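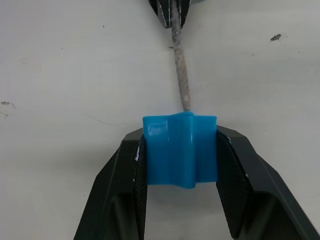 Forum der Kerora-Kochgemeinschaft
Bereich: Einlegen und Konservieren
Thema: Salzgehalt bei fermentiertem Weißkohl

Laketopf
Sehr geehrte Mitglieder, für die Überarbeitung unseres Rezeptblatts bitte ich um Stellungnahmen zum Salzanteil. Das bisherige Blatt schreibt 2 Prozent vor, bezogen auf das Gewicht des geputzten Kohls. Mehrere Zuschriften empfinden das Ergebnis als zu mild. Ich selbst sehe keinen Anlass zur Änderung, möchte die Frage jedoch nicht allein entscheiden.

Kuemmel_Nord
Ich spreche mich für die Beibehaltung aus. Mein letzter Ansatz bestand aus 685 Gramm Kohl, fein gehobelt, mit der vorgeschriebenen Salzmenge und etwas Wacholder. Nach zehn Tagen im Vorratsraum war die Säure ausgewogen und der Biss erhalten. Wer es kräftiger wünscht, kann bei Tisch nachsalzen.

Steinguthaus
Dem muss ich widersprechen. In einer warmen Küche wird der Kohl bei dieser Menge nach meiner Erfahrung rasch weich. Das Blatt sollte zumindest einen Hinweis auf die Raumtemperatur enthalten. Ferner fehlt jede Angabe dazu, ob das Salz rieselfähig sein darf.
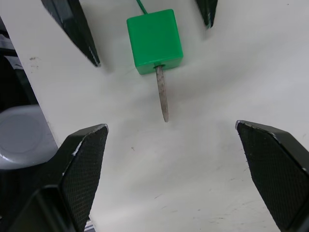 Re: Salzgehalt - Sorte und Körnung

Laketopf
Der Einwand zur Temperatur ist berechtigt und wird aufgenommen. Zur Körnung: Wird nach Gewicht dosiert, spielt sie für die Menge keine Rolle. Die Angabe in Esslöffeln, die noch auf der Rückseite steht, entfällt.

Kuemmel_Nord
Die Löffelangabe sollte bleiben. Nicht jeder Haushalt verfügt über eine Feinwaage.

Steinguthaus
Eine gewöhnliche Küchenwaage genügt für einen großen Topf. Bei kleinen Gläsern halte ich die Löffelangabe für unvertretbar, die Abweichungen sind zu groß.

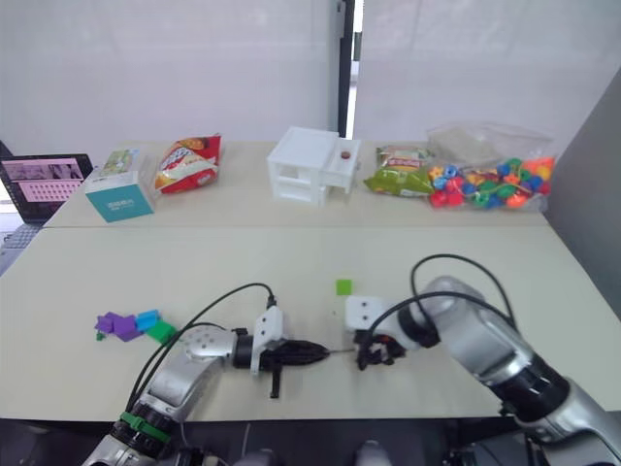

Ulises Mamani
Bereichsmoderation Einlegen und Konservieren

Ich danke für die sachlichen Beiträge. Der Salzanteil bleibt unverändert, der Temperaturhinweis kommt hinzu. Über die Löffelangabe besteht keine Einigkeit - sie wird bis zur Neufassung im Januar als unverbindlich gekennzeichnet. Vorschläge zum Wortlaut bitte ausschließlich in diesem Thema einreichen.

Kuemmel_Nord
Damit kann ich leben. Ich bitte nur darum, den Absatz über das Beschweren nicht zu kürzen. Der Kohl muss vollständig unter der Lake liegen, und diese Stelle wird erfahrungsgemäß überlesen.

Steinguthaus
Einverstanden. Einen Entwurf zur Temperatur reiche ich nach.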